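FOR IMMEDIATE RELEASE
September 2023

Werkex reports on the state of the robot laundry, and suggests you keep your hamper

Werkex, which tests chore machines for people thinking of buying one, has published its second review of household and shop-floor automation. The short version is that the machines are getting better at plenty of things and the washing is still yours to fold.

The review, titled Chores: A Progress Report, covers 27 ordinary jobs. They run from wiping a counter and loading a dishwasher to restocking a shelf and sorting returned bolts into the right bins. Each was tried with machines already on sale or promised loudly enough that customers have started asking for them. A chore passed if a machine could finish it to a standard that would not cause an argument in a shared house.

Nine chores passed. Vacuuming passed, to general yawning. So did mowing a flat lawn, moving a tote from one end of a stockroom to the other, and several other jobs whose main feature is that the floor stays where it is.

Clothing did less well. The review gives its longest chapter to the T-shirt, an item most children can fold badly by the age of six and no machine in the trial could fold reliably at all. A box has corners and keeps them. A T-shirt has a front, a back, two sleeves, a neck and a large number of ways to hide all of these inside each other. Before it can be folded it has to be found, picked up in the right spots, spread out and put down again without turning back into a lump. Our testers called this stage "the negotiation".

Much of the present effort in the field therefore goes into people doing the chore by hand, with grippers in place of fingers, so that there is something for the machines to learn from. It is slow work and looks a good deal like laundry. 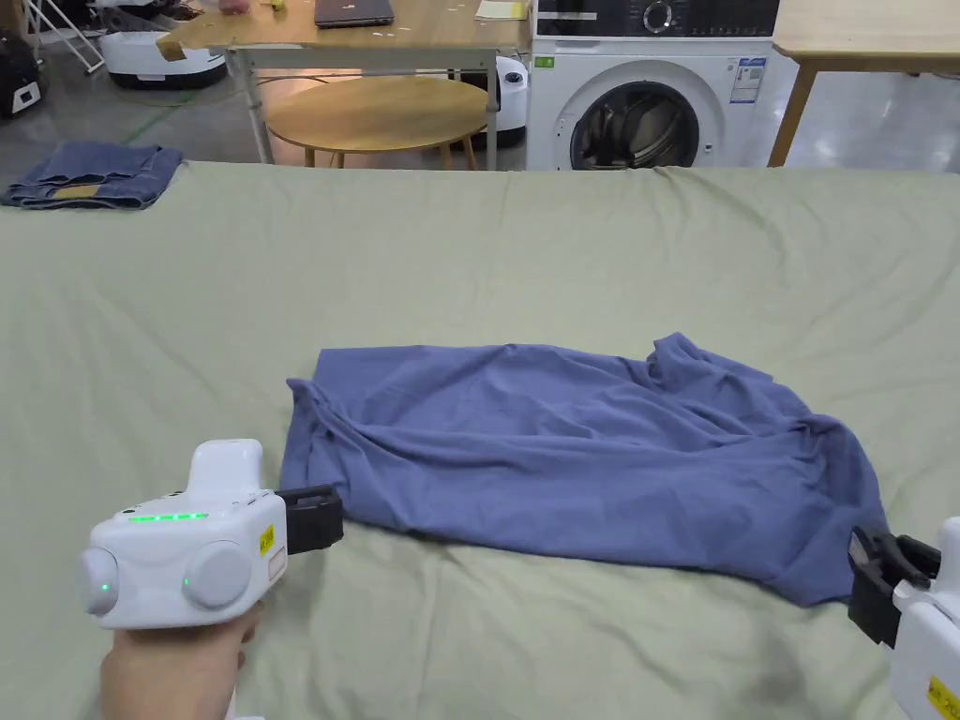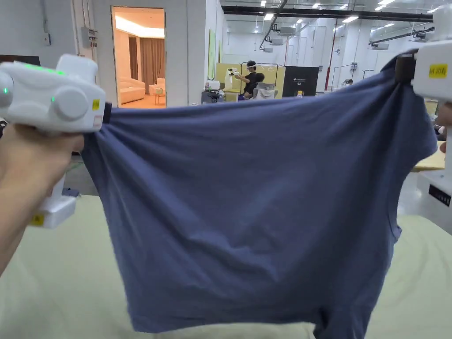
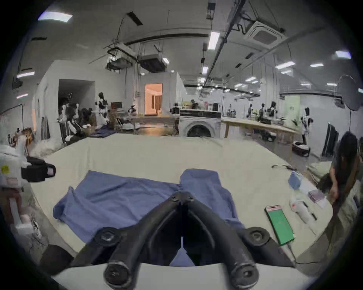 The chapter's finding is that picking the shirt up is closer to solved than most people expect, and knowing what to do with it next is further off than the brochures let on. Across 315 attempts with a single cotton T-shirt, the machines we tried got hold of the cloth most of the time. They produced something we would be willing to call folded in 21 of those attempts. In the remainder we got rolls, wads, a fair sort of turban, and one shirt which was placed on the floor with great care.

Speed was left out of the pass mark this year. Had we included it, the chapter would have been a paragraph.

Shop-floor results were more cheerful. The Palar tote mover, tested over a full month at a hardware wholesaler, did its job without complaint and stopped politely for forklifts. It did not stop for a mop bucket, and the report has a half page on that. The Jikesar shelf unit put tins away neatly and faced the labels outward, which is more than could be said for the night staff, but it could not be persuaded to handle bags of rice. Anything that slumps gave it trouble. Readers will notice a theme.

In the kitchen, the Štěpánek countertop arm loaded a dishwasher in an order our testers described as "defensible". It would not rinse. It also declined wooden spoons, wine glasses and anything nested inside anything else, so a person had to sort the dishes first, and by then the person might as well have carried on.

That last point comes up often enough in the review to have its own heading. Many of the machines can do the middle of a chore. The start and the finish - clearing the table, untangling the pile, putting the thing away in the drawer that sticks - are left to whoever bought the machine. Werkex has begun listing these leftovers beside each result, in plain minutes of human labour, and we would like to see manufacturers print the same number on the carton. None has volunteered so far.

Our advice to households is unchanged from last year. If a chore happens on a flat surface with hard objects that stay put, a machine may be worth the money. If it involves cloth, string, wet food or a cat, wait. For shops and small warehouses the picture is brighter, provided someone is prepared to tidy the aisles and keep them tidy.

Fitted sheets were not tested. We could not agree among ourselves on what a folded one should look like, and it seemed unfair to mark the machines on it.

The full review is free to read and includes scores for all the chores, notes on noise, and a short appendix on socks. Printed copies can be ordered from our office and will be mailed in October. Requests from schools and public libraries are filled at no charge.

About Werkex

Werkex tests automated equipment for homes, shops and small warehouses and publishes the results in everyday language. It does not sell machines and takes no advertising from the companies that do. Media enquiries and requests for review copies can be sent to the press desk at Werkex. The office folds its own tea towels.

- 30 -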